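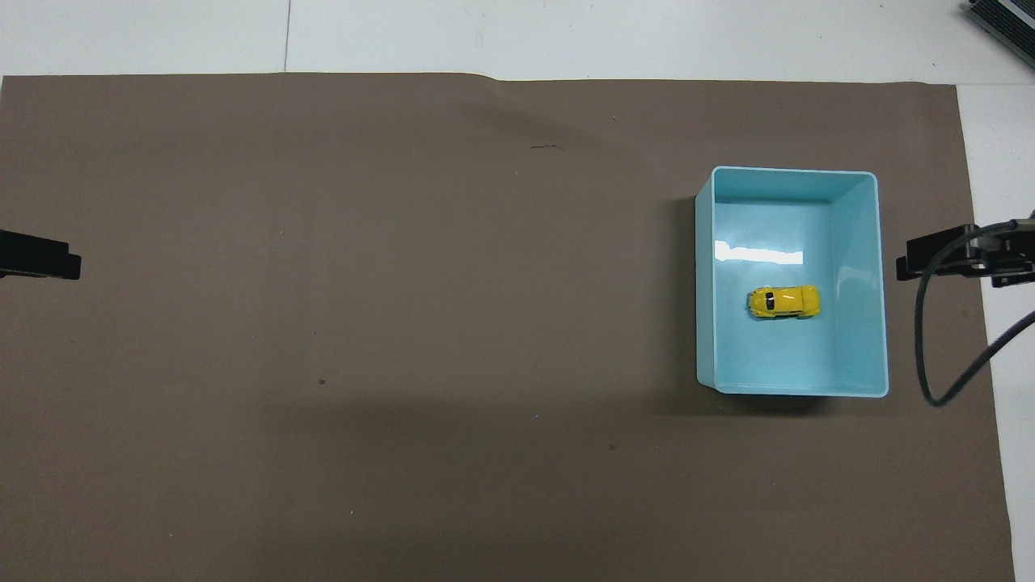
Gremwood wrote back this morning to ask whether we couldn't just skip the paper and stand the bins straight on the bench, the way their shop does it. Fair question! I've been meaning to get the reasons down anyway, so they can go here with the rest of the sorting notes for August.

I tried it their way for one tray of cars and went back to the paper. The bench top is white and a bit shiny, and when I'm looking for chips and rubbed paint the light comes bouncing up at me from everywhere. Brown paper kills most of that. It also catches the grit that falls out of the wheel arches (you would not believe how much sand lives inside a small toy car), and at the end of the day you fold it inwards and tip the lot in the bin. No wiping, no grit under the next one. The dull side goes up, if a roll has two different sides.

Now the blue bins. I'm very fond of the blue bins. A yellow car on that pale blue shows up beautifully, and so do the reds and greens. White and silver cars are less happy there, and I'd like to try something darker for those. Erkis had a stack of charcoal trays in the storeroom last time I was over, so I'll ask if they can spare us 2.

The one nuisance is glare off the floor of the bin. The plastic is glossy and you get a bright bar of lamp light in it, which makes it harder to judge a scratch if the car is sitting in the wrong place. Shifting the lamp helps a little, turning the bin helps more. A sheet of tissue in the bottom works best of all but it slides about and the wheels snag in it. Felt might be the answer. To try: felt cut to size, tacked at the corners with something that peels off again.

One car at a time in the checking bin, please, even when we're behind. I know it feels slow. Last month I put four in together and came away with a paint nick I couldn't swear was there before, and I was cross with myself all afternoon.

Had a lovely time with the beetle shapes. They're so round that the roof takes every knock, and the fenders come next, while the doors are often as good as new. So roof first, then fenders, then turn it over and do the axles. I've changed the order on the check card to match. The windows I leave until the end, with a dry cotton bud and no spray - the spray creeps in round the edges and dries cloudy.

Where we've got to: the Zieliński lot was about 3,000 pieces when it came in, all sorts, and the first 200 cars are checked and bagged. Still all the lorries to do, and a box marked "misc" that I'm saving as a treat. Nuritz want theirs sorted by colour first and size second, the reverse of what we've been doing, so keep their bags on the lower shelf until the labels are redone.

Paper roll is getting thin, needs ordering. Wide one again, the narrow one leaves a gap down the side and I end up taping two strips together, and the tape lifts.

Reply to Gremwood: keep your bare bench if you like it, but do try the paper for one morning. I'll send a few lengths over with the next box.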